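Notebook, Onivbridge Teacher Workshop Program
Entry: May 2022
Subject: Guest writing session, Drurnen School, upper grades

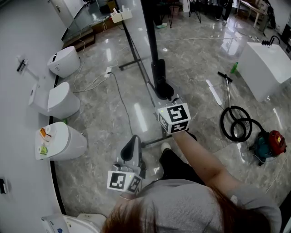
The session at Drurnen was held in the library and ran through two class periods, with Ya-wen Hsueh leading and the undersigned taking notes. The opening exercise was the place list, in which each student writes down the plain things found in one ordinary spot before any story is attempted. To start them off, Ms. Hsueh put a list of her own on the board: a glossy gray floor, a curved white wall with a black baseboard, four white toilets in a row. The laughter lasted a short while, and then the pens moved. Several students who had written nothing in the warm-up filled a page.

The second exercise asked for a scene of no more than 249 words set in the place just listed. The limit is carried over from the Hurkwood sessions, where 1000 words proved too many for one period and most pieces stopped before the second speaker had entered. At Drurnen, 12 students read aloud. The strongest work came from the back table – a dispute over a locker, told almost wholly in dialogue.

Points for colleagues:

The handout still says "setting" in one place and "place" in another. Use "place" throughout.

Reading aloud should begin earlier. The bell rang during the final piece, and the student was asked to finish it in the hall, to a small audience.

Zdislava Jireš, the classroom teacher, requests the revision sheet in advance so that her students may see it before our next visit. A copy is to be sent with the confirmation letter.

Pencils were short by six. Add a box to the Gudeta kit and sign for it.

Ms. Jireš intends to keep the drafts in folders and return to them after the grammar unit. She asked whether a student may change the place once the scene has been started. Ms. Hsueh advised against it for a first draft – later drafts are open. This question has come up before and should be answered on the handout.

Revised handout due in July.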